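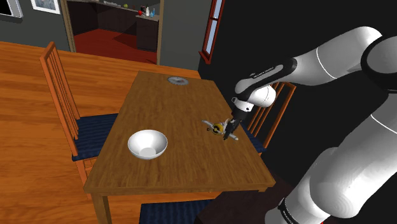

终于可以坐下来写这篇了！上个月就答应几个朋友，要把我学做天然酵母面包的经过写一写，结果一拖再拖，面包倒是越烤越多，冰箱冷冻层已经塞得关不严了。

先说起因。去年我在特里斯特索普（Tristthorpe）住过一阵，租的房子楼下就是一家小面包房，老板娘叫玛丽安娜·古雷茨卡（Marianna Górecki，她自己说中文怎么译都行）。每天早上我是被香味叫醒的，真的，闹钟都不用设。她家招牌是一种黑麦混小麦的圆面包，外皮颜色很深，深到我第一次看见还以为烤过头了，切开以后里面湿润又有弹性，带一点点酸，抹上咸黄油我能站着吃掉半个。

回来以后找遍了附近的店都没有那个味道，于是只好自己动手。

养酵母的头一个星期相当煎熬。全麦粉加水，搅匀，放着，每天倒掉一半再喂。第二天它就疯狂冒泡，我高兴得给好几个人发了消息，结果第三天一点动静都没有了，闻起来像旧袜子。我差点整罐倒掉，幸好先写信问了玛丽安娜，她回得很短：“别管它，继续喂。”后来我查了书才明白，最初那一波泡泡多半是杂菌在闹，真正的酵母和乳酸菌要慢慢占上风。又喂了几天，味道变成了淡淡的酸奶和苹果香，喂完几个小时就能涨到两倍高，罐子外面套的橡皮筋都被它超过去了。那一刻的成就感，不养的人可能很难体会！

我给它起名叫普拉尔蒂科（Praltico），没有什么深意，就是念起来顺口，像个在海边卖冰淇淋的大叔。

接下来是面粉。我前后试过好几种，吸水性差别大得惊人。同样的配方，换一袋粉，面团可以从乖乖成团变成一滩怎么也拎不起来的糊。现在我固定用格里恩贝加（Grīnberga）磨坊的石磨黑麦粉，占总粉量的百分之十五，其余用普通高筋粉。黑麦再多一些当然更香，但是组织会变密，而且粘手粘得让人想放弃人生。等我手法再熟练一点，准备往上加加看。

水我从不一次加完，总要留一小杯在旁边，揉到后面看面团的状态再决定。盐也是后放，先让面粉和水静静待上半个多小时，再加酵母和盐。这个静置的步骤我以前嫌麻烦总跳过，后来老老实实做了一次，面团自己就变得光滑柔软，省了好多力气，从此再也没有偷过懒。

发酵才是最有意思的部分。书上写的时间，我一开始照着执行，分秒不差，出来的成品却次次不同。冬天厨房冷，五个小时过去面团还像块石头；上星期天气一热，我出门买了个菜，回来它已经快要爬出盆了。现在我改成看样子：体积大了一半多，边缘鼓起来，晃一晃盆子整个面团会轻轻颤，就可以整形了。整形完放进藤篮，盖好送进冰箱过夜，第二天早上直接烤。冷藏过夜的好处实在太多了，味道更有层次，冷的面团也好割口，最关键的是我可以睡觉！

说到割口，这是我最没有天赋的一项。法蒂玛（Fatima Okonkwo）和我在同一个烘焙小组里，她随手一划就是一片漂亮的麦穗，我划出来的像被猫挠过。她教我刀片要斜着进，速度要快，心里不能犹豫。我每次都犹豫。不过最近有进步，上一炉总算裂出了一条像样的“耳朵”，我把它单独掰下来蘸橄榄油吃了，脆得掉渣，香得不行。

烤的时候我用铸铁锅，连锅一起预热到烫手都不敢靠近的程度，面团连着烘焙纸一起放进去，盖上盖子，前半段靠它自己的水汽把表皮保持柔软，后半段掀盖上色。掀盖那一下是整个过程里我最喜欢的时刻，热气扑上来，面包已经胀得圆滚滚的，比放进去时大了一圈。然后就是守在烤箱门口，看它从浅黄变成金黄再变成深棕。我现在也学会往深里烤了，颜色浅的面包好看归好看，外皮的焦香是出不来的。

出炉以后请务必忍住。我知道很难，我自己失败过许多次，切开来里面黏糊糊的，刀上全是面。放凉的时候凑近了听，外皮会噼噼啪啪地响，细细碎碎的，我每次都要蹲下来听一会儿。黑麦比例高的话，隔天再切更好，味道会圆润很多。

失败品也别扔。我最扁的一个，扁到可以当飞盘，切成薄片烤干，刷一点蒜油，配番茄汤吃得干干净净。喂酵母倒出来的那部分可以摊饼，加葱花和一个鸡蛋，酸酸香香的，是我家现在的固定早餐。我妈来住了几天，走的时候还特地要了一小罐酵母带回去，现在她隔三差五给我发她那罐的照片，涨得比我的还高，有点不服气。

算一下，从养酵母到现在，我已经烤了将近36个面包。真正满意的有6个，剩下的各有各的问题，但是都进了肚子，没有浪费。离玛丽安娜的那个味道还差一截，我猜是她用的老面年纪大，还有那个旧石炉的缘故。她听说我在折腾这个，特别开心，寄来一张手写的配方，叫“格雷尔卡里”（Grerkari），说是她外婆那边传下来的节日面包，里面放葛缕子、蜂蜜和一点点煮过的土豆。土豆！我从来没有往面包里放过土豆，光是读一遍配方就坐不住了。

葛缕子昨天已经买到，蜂蜜家里有。普拉尔蒂科今天早上刚喂过，状态好极了，等它涨到顶我就开始和面。有养酵母的朋友欢迎留言，尤其想听听大家夏天是怎么控制温度的，我这边厨房下午真的太热了。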